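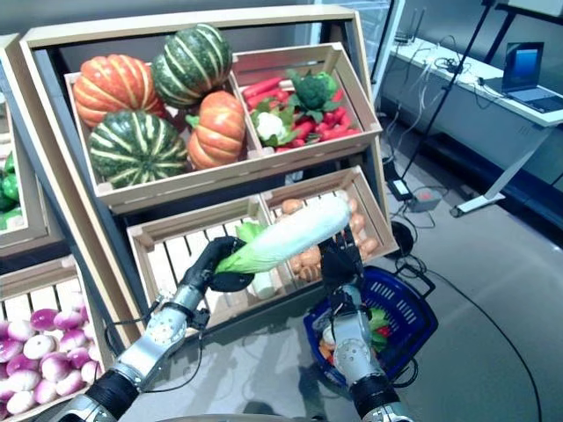
Chapter 2
Stocking the Vegetable Shelf

What this chapter covers
Crates and tiers. What goes high, what goes low. Handling big leafy heads. Mixed crates and when to split them.

Key terms: tier, divider, front rim, tilt, topping up, culling

2.1 Before you fill anything

Look at the shelf on the opening page. Slatted crates, two tiers, pumpkins up top on the left, potatoes low on the right. Pale wood, so dirt shows. Brush the slats out first thing, before the produce comes up from the cooler. Not after. You will be tempted.

The upper crates tilt toward the shopper. Good for showing color, bad for anything round stacked too high. Pumpkins hold each other in place if you wedge a small one against the divider. Loose potatoes dont, so they get the lower tier, piled to the back.

Mixed crates: carrots, broccoli and cauliflower share the top right. Fine for a small shop. Keep the cauliflower near the front, white goes gray-looking in shadow. Lay carrots flat. Pointing every which way is OK at a busy hour, but straighten them when it's quiet.

At the Resthorpe store, Lourenço Loureiro has his trainees do the top tier first and the bottom tier second, so grit falls into a crate that still has to be brushed. Other shops go the other way. Pick one and stick to it.

2.2 Napa cabbage

Long, heavy at the base, soft at the leaf end. Awkward in a slatted crate. Most of the damage a shopper sees is on the outer leaves, so that's where to be careful.

Lift with support under the length. Don't swing it. Set it down base first, then let the leaves come to rest. Leaves should never hang through the slats or over the rim where carts brush past.
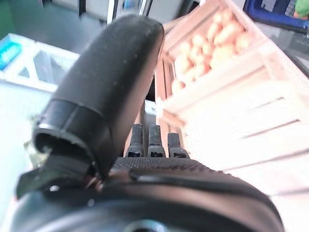
Fig. 2.1 Working close to the produce crate.

Check the leaf end under good light. Fine wrinkles are normal. A pale rib is normal too. Slimy or brown, cull it. One torn outer leaf can be peeled off, two or three and the head starts to look small next to its neighbors, so mark it down insted.

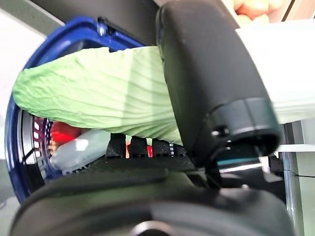 Fig. 2.2 Pale green leaf. Note the crinkled surface and the lighter band of the rib.

Try it: take one crate in your own store at opening, then again at 4 p.m. Write down what moved, what got bruised, what you had to pull. Bring the sheet to section 2.3, Topping Up.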